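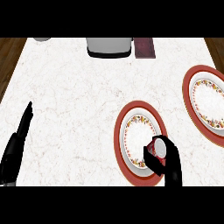

4 min read

The second book is the one that scares me

My first novel took 6 years and was read by 447 people. I know the figure because the publisher, a small house called Betton, sends a statement every spring, and for a long time I opened that statement the way one opens a letter from the dentist. Now I keep it in the drawer with the others. The number has stopped hurting, and it is also not the subject of this article.

The subject is what comes after. There is much advice for the person who wants to finish a first book. There is less for the person who has finished one, has seen it on a shelf in a shop, and must now sit down and do it again with the knowledge of how it went.

When I wrote the first book I had no reader in my head. I lived then in Pludholm, I had a job in the harbor office, and I wrote before work in a kitchen that was too cold for anyone else to want it. If a chapter was bad, it was bad only for me. I could leave it for a month. I could change the name of the sister four times, and I did.

With the second book the reader arrived on page one. She had opinions. She had read the review which said that my dialogue was "stiff but honorable," and she was waiting to see if I had improved. I wrote a conversation between two brothers in a car and I could not let them speak. Each sentence I gave them I took back. After one winter I had 730 words that I was willing to keep, and most of these described the car.

I asked other writers about it, mostly at the book fair in Pimov, where those of us with small publishers share the long tables at the back and have time to talk. Almost everyone had a story. One woman had written her second novel three times from the beginning, each time with a different narrator, and published none of them. Her third novel, so to speak, came out as her second. A man who writes crime stories told me that he signed the contract for two books at once and spent the money before the second had a title. He does not recommend this, but he also said the debt was a very good editor.

What surprised me was how practical they were. I had expected to hear about fear and talent. They talked about hours, about rooms, about whether to answer e-mail before noon. The woman with the three narrators had moved her desk so that she could not see her own book from it. I thought this was a little silly, and when I came home I did the same.

The change that helped me most was smaller than I would like to admit. I stopped writing the book in order. The first novel I had written from the beginning to the end, like a person walking down a street, and I believed this was my method. Perhaps it was only the method of that book. The second one had its center in a funeral meal near the end, and I had known this meal from the first day: who sat where, who did not take off her coat. So I wrote that. It needed nine days. Then I wrote the morning before it, and then the phone call, and in this way I went backward until I reached the brothers in the car. By then I knew what they were not saying to each other, and they could talk about the radio.

There was a price. A book written backward has strange joints. My editor found an uncle who was dead in one chapter and driving a truck in the next, and the weather was a disaster from start to finish. We spent nearly as long on repairs as I had spent on the draft. For some weeks I worked with a paper calendar on the wall – one square for each day of the story – and moved the uncle about with a pencil.

I also had to learn what to do with the praise, because there had been a little. A bookshop in Mugo had put the first novel in its window for a whole month, and a reader there wrote to me that she hoped the next would be "exactly the same, only longer." I kept her letter over the desk for a time because it was kind. Then I noticed that I was writing long sentences for her. I put it in the drawer with the statements.

The second book is with the printer now. It is shorter than the first and it has less sea in it. I do not know if it is better, and the people who could tell me are the same people who liked the other one, so I am careful with their opinion. In March I started to make notes for something about two women who run a ferry canteen. So far I have the canteen, the price of the soup, and a quarrel about a key which I think belongs somewhere in the middle.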